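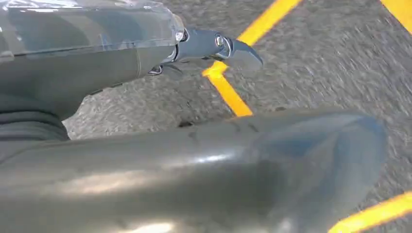
La pince tout près du ruban jaune, vue depuis le poignet.

Bon, je vous avais promis des nouvelles du projet Drirnolel et je vous ai laissés sans rien pendant un mois. Pardon ! J'ai passé juin à quatre pattes sur une moquette grise, un rouleau d'adhésif jaune autour du bras comme un bracelet. Ma mère pense que je fais de la robotique. Techniquement oui.

Pour ceux qui débarquent : je travaille chez Patus, dans une équipe minuscule, et on apprend à un robot à prendre une grande pièce en plastique et à la poser dans une zone marquée au sol. Sauf qu'on n'écrit pas les mouvements à la main. On pilote le robot nous-mêmes, à distance, on enregistre tout (les caméras, les positions des articulations, l'ouverture des doigts), et le modèle apprend à partir de ces essais. Un essai, chez nous, s'appelle un épisode. Il en faut beaucoup. Il en faut toujours plus que ce qu'on a écrit dans le planning, d'ailleurs.

Notre objectif pour la première série était de 80 épisodes propres. « Propres », ça veut dire que Yuzhen Tang les a regardés en entier et n'a rien trouvé à redire, et croyez-moi, Yuzhen trouve. Le premier jour elle m'en a refusé 29. Vingt-neuf ! Dans la plupart, j'hésitais au moment d'approcher la zone : j'avançais, je reculais, je repartais. À l'écran on dirait quelqu'un qui cherche ses clés. Et si on donne ça au modèle, il apprend très bien à hésiter.

Du coup j'ai changé ma façon de faire. Je répète le geste deux fois à vide avant de lancer l'enregistrement, et je regarde beaucoup plus les caméras de poignet. Au début je les trouvais inutilisables, parce que le bras mange la moitié de l'image - on voit du carter, encore du carter, et un bout de sol. Mais on s'y fait. Les doigts sont toujours au même endroit, le jaune tranche bien sur le gris, et on finit par juger les distances comme on juge celle du trottoir en se garant.

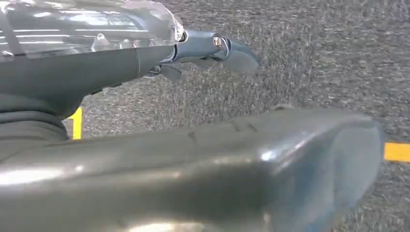 Les rubans, parlons-en

Warrick Paewai voulait des zones projetées au plafonnier, avec un vrai système, un budget et tout. On a pris du ruban adhésif. C'est moche, ça se décolle aux angles et mes rectangles ne sont pas toujours très rectangles, mais je peux les déplacer en cinq minutes. Et il faut les déplacer ! Si la zone reste au même endroit pendant toute la série, le modèle retient l'endroit et se fiche complètement du jaune. On s'est fait avoir comme ça au printemps sur une autre manip, et Delwyn Doolan m'en parle encore.

Donc tous les 13 épisodes, on décolle et on recolle un peu plus loin, un peu de travers. Je note l'ancienne position, la nouvelle,
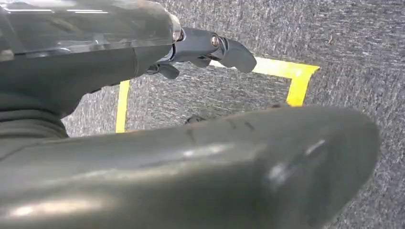

l'heure, et le nom de la personne qui pilotait, parce qu'on n'a pas du tout le même style. Maxine Ashby est rapide et descend presque droit. Moi j'arrive toujours par le côté, je ne sais pas pourquoi. On garde les deux, un peu de variété ne fait pas de mal au jeu de données (c'est ce que je me dis quand Maxine finit avant moi).

Le soir, je range les fichiers par zone et par pilote, je relis les notes, et je découvre en général que j'ai écrit « gauche » pour la droite quelque part. Si vous faites ce genre de collecte, prenez la même personne aux notes toute la journée. Nous, on alternait, et il a fallu reprendre sept épisodes dont on ne savait plus à quelle zone ils appartenaient.
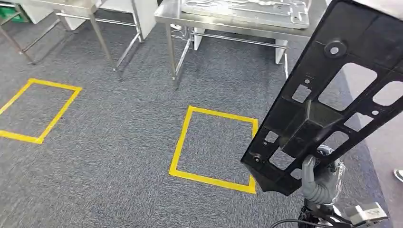
Ce qui me donne le plus de mal, c'est l'orientation au moment de la dépose. Quand la main tient la pièce par le bas, comme ici, tout le reste part en biais vers le haut, et ce grand panneau noir plein de trous paraît immense à côté du carré de moquette qu'il vise. On voit la moquette à travers les ouvertures et la zone à côté, jamais tout à fait comme on voudrait. J'ai pris l'habitude de me repérer à la pointe basse de la pièce et au bord droit du jaune, puis de tourner doucement le poignet. Bronwyn Lockyer, elle, regarde plutôt le sol et ne s'occupe de la pièce qu'à la fin. Ses épisodes passent mieux que les miens chez Yuzhen, alors la semaine prochaine j'essaie sa méthode.

Il me reste deux dispositions de ruban à faire, et une pile de notes à recopier. Si quelqu'un connaît un adhésif jaune qui se décolle sans laisser de colle sur la moquette, les commentaires sont ouverts !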